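Chapter 7
What Does a Price Tell You?

Students often arrive with a firm belief that a higher price means a better product. Economists have tested that belief many times, and it holds up poorly. Keep it in mind as you read the bakery case from Tradarville.

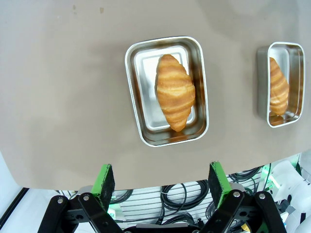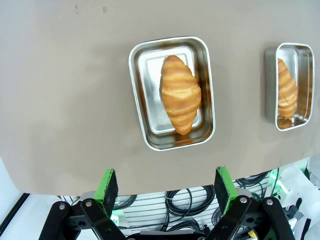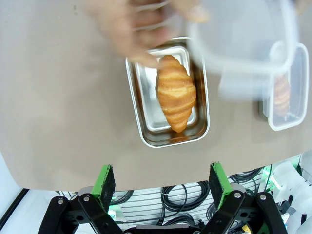
Croissants on steel trays and in a plastic container.

Does a higher price prove that a croissant is better?
A price shows what a seller asks and what some buyers will pay. Quality may be part of it, but so may rent, wages, the cost of butter, or a lack of other shops nearby.

The Stestura survey asked 1,000 shoppers to rate two pastries, one priced well above the other. Of these, 675 preferred the costlier one. The report called this proof of quality. It was no such thing – the shoppers had seen the price tags before they took a bite, and the survey never ran a test with the tags hidden.

Be just as careful with claims about "fair" prices. Bakers in Gurnora raised theirs in September and blamed flour. Flour had gone up, but it was a small share of their costs. Section 7.1 looks at how those costs are measured, and at who does the measuring.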